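Open Doors at Calia

I had been told to come early on Thursday, and I'm so glad I did, because by ten the hallway at Calia was packed! The robotics lab opens up once a year, in May, and people drive in from as far as Grundness to lean over the tables and ask questions.

The table I kept going back to belonged to Octavio Ospina and Paraskevi Kalogeropoulos. Two black arms, a white tray, a thin rod and a few little white pieces, and you could have heard a pin drop.

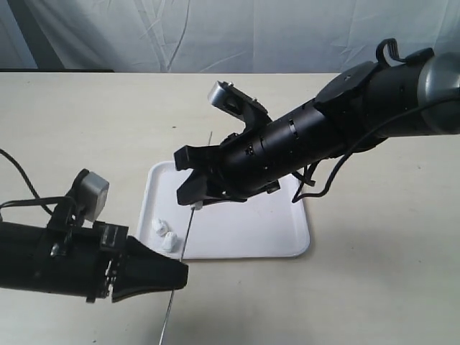 Ospina told me that small parts are what he loves most (he used to fix watches with his uncle). A rod this slender leaves very little to grab, he said, and two arms have to agree on where it is. Kalogeropoulos let a girl of seven pick the next start position, and the kid took the job very seriously.

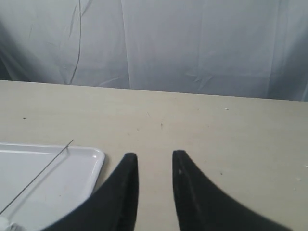

GRUNDNESS, May

The follow-up came by phone. Markos Gkikas, who runs the shop floor at Psarras, had stood next to me for most of that morning, and he wants his crew to see the arms too. "I'd bring all 100 of them if the bus was big enough," he said. Three have already signed up.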